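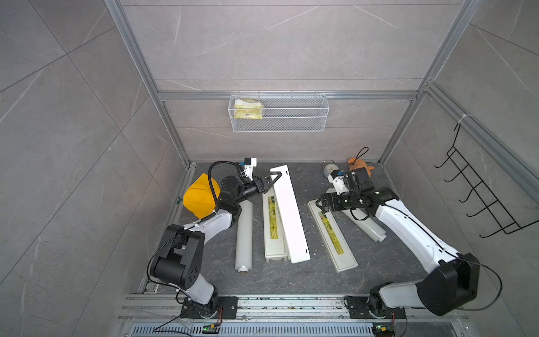

Dois braços robóticos sobre piso cinza-escuro, com painéis de padrão marmorizado ao fundo

Black Friday em Marulanda: fila cedo, estoque curto nos utensílios

23/11/2018 – Movimento forte desde antes das 7h no centro de Marulanda. Na Dornine, rede de artigos para o lar, a porta abriu com meia hora de antecedência para desafogar a calçada. Lá dentro, corredor de cozinha travado, carrinho não passava. Jogo de panelas de cinco peças a R$ 149 foi o primeiro a sumir. Antes das 10h já não tinha nem o do mostruário.

A loja diz que separou 700 itens com etiqueta vermelha, descontos de até 40%. Reposição só na terça, e sem garantia do mesmo preço. Quem pegou senha e ficou sem o produto pode deixar nome e telefone no balcão de trocas, segundo o gerente de plantão.

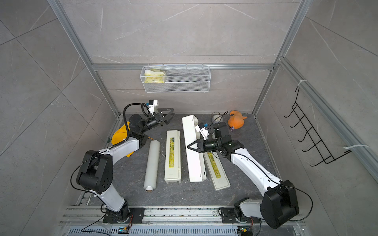

Na Flallow, do outro lado da praça, cenário mais calmo. Cama, mesa e banho saindo bem, eletroportáteis nem tanto. Clientes reclamavam do preço "cheio" na liquidificadora e na batedeira, iguais aos do mês passado, diziam. A loja respondeu por nota que os descontos valem apenas para os produtos sinalizados e que a lista está afixada na entrada. Está mesmo, mas atrás da porta de vidro, que ficou aberta a manhã inteira.

O Procon municipal montou uma mesa na praça, ao lado do ponto de ônibus. Até o meio-dia, a maior parte das queixas era de diferença entre o preço da gôndola e o do caixa. Nesse caso vale o menor. A orientação é fotografar a etiqueta e guardar o encarte. Atendimento na praça até as 18h, depois só na sede, a partir de segunda.

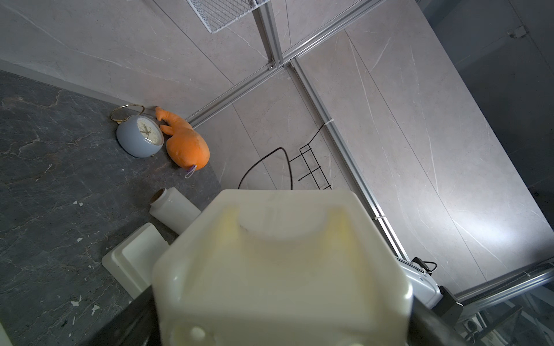
Trânsito complicado. A rua lateral ao mercado foi fechada para carga e descarga e o estacionamento rotativo lotou antes das 9h. A prefeitura liberou o pátio da antiga rodoviária, sem cobrança, mas a sinalizaçao só apareceu no fim da manhã. A linha circular fez viagens extras e volta ao horário normal amanhã.

Pela internet, problema também. O site da Dornine ficou fora do ar por parte da madrugada e voltou com frete grátis para compras acima de R$ 125, só para entrega na cidade. Quem fechou pedido antes da queda deve receber confirmação por e-mail até domingo. Se não chegar, ligar para a loja.

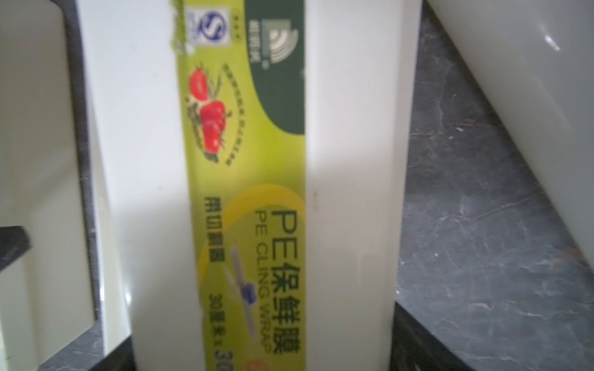
Lojistas esperam que o movimento continue no sabado, com horário esticado até as 20h nas duas redes. No domingo, só a Flallow abre, das 10h às 16h. Para dezembro, o comércio ainda discute o calendário de Natal. Definição sai na semana que vem.

Trocas por defeito seguem o prazo normal, com ou sem promoção. Por tamanho ou cor, depende de cada loja. Perguntar antes de pagar.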